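Yufang Lu no vino a Standside a aplaudir. Ha visto demasiadas jornadas de puertas abiertas de robótica, dice, y en casi todas «el robot hace bien lo único que le han dejado hacer». Lostex enseñaba sus dos brazos en una cocina de casa, con la mesa sin recoger.

«Eso lo reconozco: la cocina es de verdad», concede. «Pero pregunté por los fallos y me hablaron de 236 pruebas. De los fallos, ni una cifra».

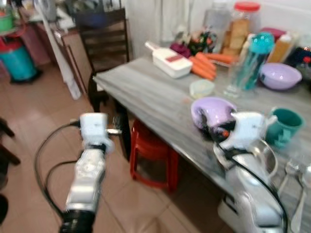
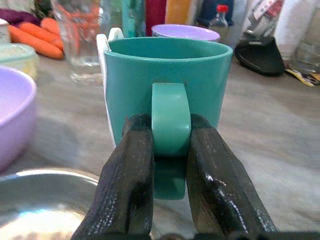
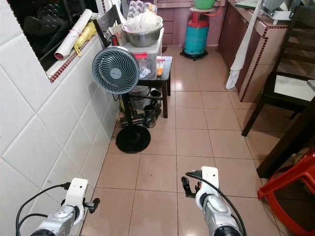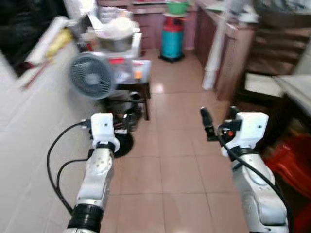

Los brazos de Lostex en la cocina de Standside; en la segunda foto, la pinza en el asa de una taza.

Oluwaseun Ajayi, de Lostex, encaja la crítica sin mucho entusiasmo. «Publicaremos los datos cuando estén completos», responde. ¿Cuándo? No quiso dar fecha.

Lu se encoge de hombros: «En enero me dijeron lo mismo en Milmont».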